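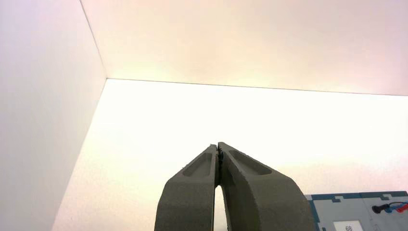
Gripper fingers closed at the tips, white enclosure.

Print this page | E-mail this page
Search the notebook: Enter keywords Go

Wednesday, paste and hinge notes

Carrying on from the last entry. The Cusetti ledger is still in its wrapper on the top shelf and I have not touched the text block yet. I want the paste sorted out first, because the mends I put in the practice volume in June have started to lift at the corners and I don't trust the batch they came from.

Started cooking at 8:30. Wheat starch, deionized water, the small steel pan. Soaked the starch overnight this time, with the water poured off the top in the morning and replaced. Cooked low, stirring the whole time, until it went from chalky to translucent and started to pull away from the sides. It thickened later than I expected. The last batch came off the heat too early, I think. It looked finished but it had a white cast to it when it cooled, and that should have told me.

Let it set up in the glass dish with a thin layer of water on top. Once cold I cut a block out and pushed it through the horsehair strainer 2 times, then worked it on the board with the flat brush. No lumps. It stayed glossy when thinned to the consistency of cream. I kept a thicker portion back for the spine linings.

Tissue. Tried the Kava medium weight and the lighter one from the same order. The medium is too much for the ledger leaves. On the scrap it made a stiff ridge along the tear and the leaf would not drape over it. The lighter one sits down well and you can read iron gall writing through it, though it wants to curl as soon as the paste hits it. Lay the strip on the blotter, paste it there, pick it up with the needle from the feathered end. If I pick it up from the middle it folds on itself and has to be thrown out.

Water-torn edges are much better than cut ones. I knew that, but I had been cutting the short pieces to save time and every one of the lifted corners in the practice volume is on a cut piece. So there are two possible causes now, the undercooked paste and the cut edges, and I changed both. Not good practice. I will make a few with cut edges and the new paste so I can tell them apart, and mark them in pencil on the back of the scrap.

Drying. Polyester web, blotter, glass, weight. Changed blotters once after the first ten minutes and then left them alone until after lunch. The corners nearest the edge of the glass were still cool to the touch at that point and I put them back under. Aba Kpodo says to leave everything overnight and stop peeking. She is probably right, but I wanted to know whether the light tissue would cockle before I made up the rest of the strips.

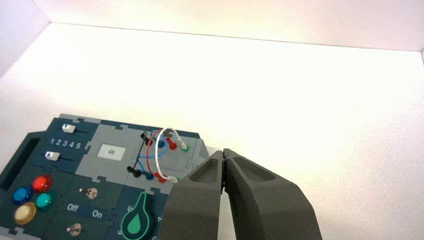 It did cockle a little on one scrap, the one with the grain running the wrong way. Humidified it between damp blotters and pressed it again, and it came back nearly flat. Grain direction on the ledger leaves runs head to tail all the way through as far as I can tell from the outside, so strips should be torn the same way. Write that on the envelope the strips go in.

Spine. The practice volume has an old animal glue lining that has gone brittle and brown. Put a poultice of the thick paste on it, covered with polyester film, and waited. It softened enough to lift with the bone folder in most places. Near the tail it did not, and I had to put on a second application. The sections underneath are sound and the sewing is intact apart from a broken thread at the kettle stitch. I will tie in a new length there and leave the rest.

For the new lining I am choosing between the Jestesa linen and a plain paper lining with a hollow. The linen is strong, but with paste alone it is slow to grab on a rounded spine and it shows through as texture if the leather going over it is thin. The ledger has to open flat on a cradle for the copying work, so I am leaning toward the paper hollow. Egilsson used one on the account books from the same office and those open well. He left a note in the back of his treatment file on how he cut the hollow slightly narrow at the head, and I should reread it before cutting anything.

Leather. The old spine piece came off the practice volume in three parts. It is powdery on the flesh side and leaves red dust on everything, the brushes included. Consolidant went on with the wide brush, two light coats, and it darkened more than I would like. The test patch on the inside turn-in was fine, so the difference must be in how worn the grain is. On the ledger I will use one coat, let it dry completely, and look at it in daylight before deciding on more.

Supplies. The light tissue is down to the last sheets. Blotter is fine. We are almost out of the unwaxed linen thread in the thinner gauge and the new spool has to be the same one, because the thicker thread swells the spine on a book with this many sections. Polyester web could be washed instead of reordered. Somebody has been using the good horsehair brush for PVA. Please don't, it will not come out once it has set in the ferrule, and there is a jar of cheap brushes next to the sink for that.

Still open:

The index at the front of the ledger is on a different paper, smoother and harder. The light tissue may not hold as well there. Test on a blank corner if there is one.

The owner's estimate is 2,000 pages. That can't be right for a volume of this thickness. Possibly they mean entries. Do the collation before promising a return date.

The clasp is missing its pin. Aba thinks brass wire would do. I would rather leave it open and make a box that holds the boards closed, and put the loose clasp part in a small envelope inside the lid.

Paste keeps for a few days if the water on top is changed every morning. Today's is in the covered glass dish, thick portion on the left, thinned portion on the right. If it smells sour throw it out and cook fresh. The cut-edge scraps and the torn-edge scraps are under the same weight, under the window. Please leave them there until I have looked at them tomorrow.

Back to top
Contact the bindery | Copyright the bindery and contributors. All rights reserved.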